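10/17/24 – open day, kitchen bench

Bench open from 10. Geert Nijs did the talking, I had the keyboard and the stop button. The Hendriks visitors came through first, then the party from Rusard, who stayed a good deal longer than the timetable allowed.

We ran the toy kitchen all day. The task was the one on the poster: saucepan to the left burner, then the blue grapes into the saucepan. Script build 2270, same as on the demo laptop. I left the speed limit at the visitor setting and did not touch it.

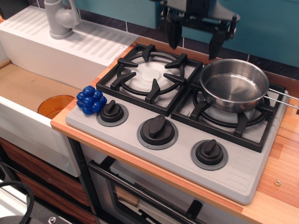
Why use a toy kitchen and not a real one? It fits on a bench, it is cheap to replace, and the arm can knock into it without anyone having to call facilities.

That came up with both parties, so it should go on the poster next time. The other regular one was whether the arm learns while people watch. Geert explained that it doesn't – the training is done beforehand and the bench only runs the result. I think he lost a few of them at "policy". We should find an easier word.

Notes on the pan. The wire handle is the awkward bit. If the pan goes down with the handle at a bad angle it can catch on the grate, and then the next grasp starts from the wrong place. For visitors I would sooner have it set down slowly and left alone. 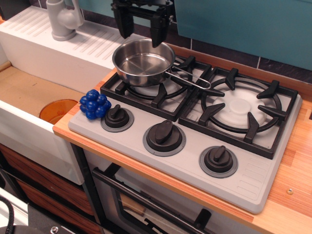
Amos Fitzsimmons remarked over lunch that the pauses were the worst part for anyone standing at the back, as they could not tell a planning stop from a fault. He wants a light on the bench, green for thinking and red for stopped. Fair point. Priravero sell a small stack light that would do, and there may be an old one in the stores cupboard.

Afternoon went more quietly. Had 2 stops, both mine, both when a child leaned over the tape.
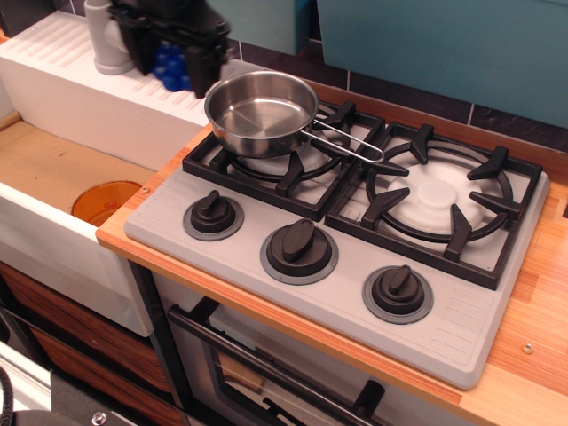
The tape needs to go further out, and a proper barrier would be better. I have asked for one before the March open day. Restart after a stop is still too fiddly with people watching: clear the fault, home the arm, reload, confirm. Geert filled the gap by talking about gripper fingers, which went down well.

Grapes are a good object to show. They are bright and easy to see from the back row, and people understand the task without being told. Keep them for March. The Clulico people have asked for a copy of the task list and the bench layout, which I will send once the drawing is up to date.

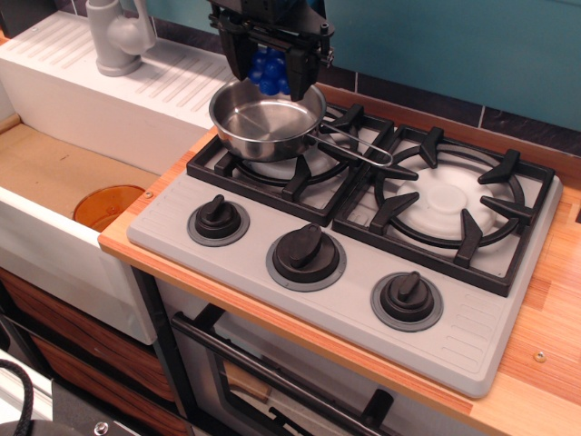
Notebook vol. 2

To do: move tape, find stack light, rewrite the poster text with the toy kitchen answer on it, send the layout to Clulico. Geert has the visitor sheets. Bench powered down and keys back in the box.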